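TALK NOTES — Clurholm Camera Club, June 29, 2024
Pricing and delivering small commercial jobs (40 min slot, leave time for questions)

Clicker is in the side pocket of the bag. Water. Phone off.

OPEN

Hi, thanks for having me. Not a gear talk. If you came for lenses sorry, bar is at the back.

I shoot small commercial work. Workshops, offices, shop interiors, people's products on their own tables. Did weddings before that, still do the odd one. Tonight is what happens between the first email and the money landing. The part I was bad at for years.

Ask hands up — who has been paid for a photo? Who has been paid what they asked for?

THE LUNDSIDE JOB

Tell this one first, it gets them going.

Lundside, furniture showroom, my first proper client. They asked for "a few photos". I said sure. Quoted $435 for the day because that's what the last person had charged them and they told me so. Didn't ask what a few was. Didn't ask what they were for.

Shot all day. Edited for 3 nights. Sent the lot. Then saw one on the side of a delivery van. Then on a bus shelter. Entirely my fault, nothing in the email said they couldn't.

Pause here, let people groan.

What I should of asked:
Where will these be used
For how long
Who else gets them (suppliers, the builder, the magazine)
How many finished pictures
Who on your side says yes

Last one matters more than people think. I once did a whole set for the wrong manager. He loved them. His boss wanted everything vertical.

THE QUOTE

One page. If it goes over a page they don't read it, and then neither of you knows what you agreed.

Break it up — shoot fee, editing, licence, travel. Put the licence on its own line even if it's small. Clients don't argue with a line they can see, they argue with a total.

My floor now for a full day with a two year licence is $2,000. Say it out loud, don't mumble. Somebody will suck their teeth. That's fine. Explain what comes out of it: insurance, the second body, the car, tax, all the days I'm sitting home doing invoices. Show the breakdown slide. (CHECK the slide has the new numbers not the old ones!!)

Half days. I don't love them. A half day eats the whole day once you've packed and parked. I charge 65 per cent of the day — no wait, leave the percentage out, it started an argument last time. Just say more than half.

Deposit before the date goes in the calender. Friends too. Friends especially.

THE SHOT LIST

Ask for one. You'll get either nothing or a spreadsheet. Both are ok, you just want them to have thought about it.

Then send back your own version in order of how you'll shoot it, not how they thought of it. Group by room, then by light. Wanora sent me a list that went front office, loading bay, front office, roof, loading bay. I'd have walked to Queensland.

Mark the must-haves. Shoot those before lunch. Whatever the weather is doing you've got the job in the bag and can muck around in the afternoon.

Walk-through the day before if they're close. Where are the power points, where's the nasty green fluoro, which blinds don't close. Bring own gaffer tape. Don't borrow theirs, you never get it off.

ON THE DAY

Keep short, most of them know this.

Be early, but not so early you're in the way.
Introduce yourself to whoever is on the front desk, they run the place.
Ask before moving anything. Snap it on the phone first so it goes back where it was.
White balance off a grey card each time you change rooms. Yes each time. Fixing mixed light later is how I lost most of February.
Show the client the back of the camera early on, then stop showing them. Otherwise you've got an art director for the day.
Eat something.

Backups. Two cards in the camera, copy to the laptop at lunch, copy again to the little drive before I leave the carpark. Drive goes in my pocket not in the bag. Had a bag pinched once outside a servo and the bag was insured but the pictures weren't.

THE CULL

I used to send everything. Thought I was being generous. All I was doing was giving them my homework.

Send a low-res proof gallery, tight. 5 versions of the same doorway is no help to anyone. Pick one. If you can't pick, go to bed and pick in the morning.

Give a date for selections. Put it in the email in its own paragraph. Shabalala took so long to choose that they'd repainted by the time they picked — had to go back and reshoot reception. Charged for it though, because it was in the quote. Point at the quote slide again.

Editing style. Agree it before, with examples off their own website. "Natural" means something different to every person alive.

DELIVERY

Two folders, print and web. Name files so a human can find them. Client name, room or product, number. Captions and your credit in the metadata before export, takes ten seconds as a preset and it's still there when the file gets passed around.

Licence goes in as a plain text file beside the pictures. Same wording as the quote. Copy and paste, don't rewrite it.

Invoice same day as delivery. Not at the end of the month. You are never more popular than on the day they get the pictures.

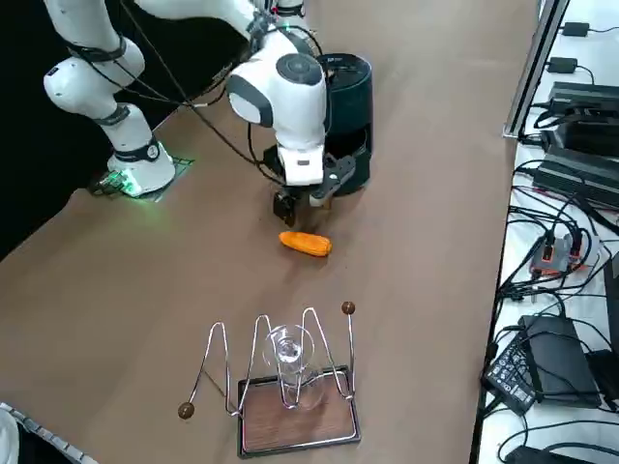
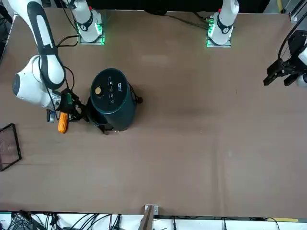 White arms and a brown tabletop, same place for both.

QUESTIONS

Likely ones:

Do I need a contract for small jobs? The quote with a signature on it does me for small stuff. Bigger jobs get someone qualified to look at it, I'm not a lawyer, say that.

What if they want the raws? No. If they push, ask what they need them for, usualy they just want a bigger file.

Film? Only for me, on holidays.

Handout is on the table by the door, blank quote template on the back. Take one. Stack the chairs if they ask.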